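Work tray (bench tray, desk tray, parts tray)

A work tray is a flat, shallow tray or rimmed mat that sits on top of a table and marks off the spot where small jobs get done. Sorting, folding, cleaning, fixing. The rim keeps things from rolling off. Most are rectangular with rounded corners. Usual colors are gray, black and dark green, so small parts show up.

Names

Called a bench tray in repair shops, desk tray in offices (not the same as a paper tray, see Letter tray). Older catalogs have "lap board with lip". The word mat gets used too when the thing is bendy. No firm line between the two.

History

Rimmed boards for tailors and watch menders go back a long way, dates unclear. Molded ones came later. Kurnia, a small maker in Okbridge, sold a gray molded tray to schools and sewing rooms, first run 1,000 pieces, second run only 300. Matos brought out a near copy with a softer rim the next November. Joana Rebelo wrote the first buying guide for them, 94 pages, mostly tables. Out of print.

Surface and color

Matte is prefered. Gloss throws light back and hides pins, clear film, bits of thread. Even a matte one will show pale patches next to a window. Dark gray is the common choice for blue, white and yellow goods. Bad for black screws.

Blue cloths and throwaway gloves are often used with a tray, partly because blue is easy to spot if it gets left behind.
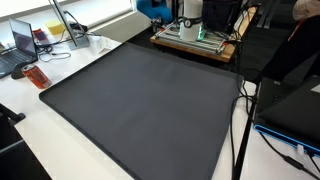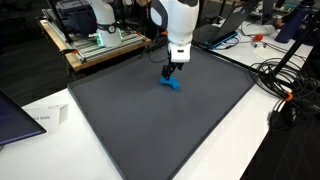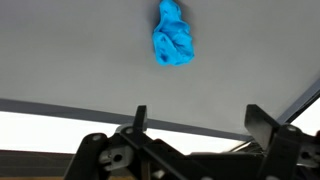
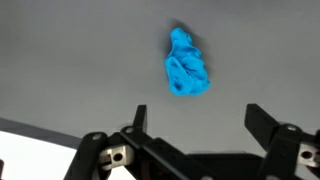

Size and placing

Large trays take up most of a table and leave a strip free for the other stuff: drinks, mouse, notes. Setting the tray at an angle is common with people who work from a corner. Square to the edge saves room. Either is fine. A tray that hangs over the front edge will tip when leaned on, so keep it back a bit.

Weight is seldom listed. The Kurnia large holds up to 6 kg before the middle bows, per the box. Not tested anywhere else that could be found.

Clearing the tray

The usual rule is one job, one tray, then clear it. Florêncio Salgado's shop handbook (Cenderstead, July 2018) gives the order as: tools off first, then parts, then rags and gloves, then wipe. Salgado wants rags picked up from the middle, in one grab, so grit stays inside the folds. Rebelo has it the other way round, soft things off first becuase they hide small parts. Both are still taught. Cenderstead evening class uses Salgado, most sewing rooms seem to use Rebelo.

Crumpled cloths should be shaken over the tray, not over the floor. Anything that drops out is then inside the rim.

Care

Damp cloth, mild dish soap. Dry flat. Do not lean it on a heater, the rim warps and wont come back. Grease comes off with a second wash. Scratches stay. Store flat or on its long side, never on a corner.

Variants

Split tray: two halves, hinged, poor at the seam.
Deep tray: higher rim, for beads and loose screws. Hard on the wrists.
Lined tray: felt or cork base, quiet, stains easily.
Roll-up: really a mat. Rim is a sewn cord.

See also: Letter tray, Cutting mat, Bench hook, Tray cloth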